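How to Taste a Flight of Cider at Home Without Buying the Kit

Every summer somebody tries to sell me a tasting set. Numbered mats, a wheel of flavor words, a little pencil. I've used two of them and they taught me nothing I couldn't have learned with a pitcher of water and some patience.

What you need: three ciders, plain crackers, cold water, and something to write on. Three is plenty. Guides that tell you to line up eight or ten are written by people who spit, and most home drinkers don't.

Step 1. Take the bottles out of the fridge 30 minutes before you pour. Labels love to say "serve ice cold." Very cold cider tastes mostly of bubbles, which suits a maker with something to hide.

Step 2. Have someone else pour, out of your sight, and keep a list of which is which. I used to skip this. Then Selma Vlachou poured me the same dry cider twice and I wrote "thin" for one and "elegant" for the other.

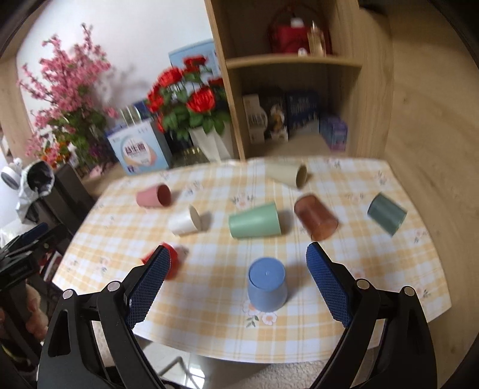
Step 3. Pour small, two ounces or so. Smell first, before the bubbles settle, then again after a minute. If all you get is apple, write down apple. You don't owe anyone "wet hay."

Step 4. Sip from driest to sweetest. Your pourer will have to sort this out, and the label may not help much. I've had a Rorotora marked "semi-dry" that could have gone over pancakes.

Step 5. Eat a cracker, drink some water, and go back to the first one. I trust the second pass more – the sugar in a sweet cider wins the first round nearly every time. 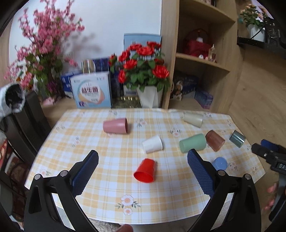
Step 6. Write a score before anyone talks. Ravindra Singhal has a confident voice, and I've watched a whole table discover vanilla because he mentioned it.

Step 7. Now check the list. Compare your scores with the prices if you want to be annoyed.

Do you need special glassware? I doubt it. A tulip glass does hold the smell a bit better, but use the same shape for every cider and you'll get a fair comparison. Leftovers keep a day or so, tightly capped in the fridge. They'll lose some fizz.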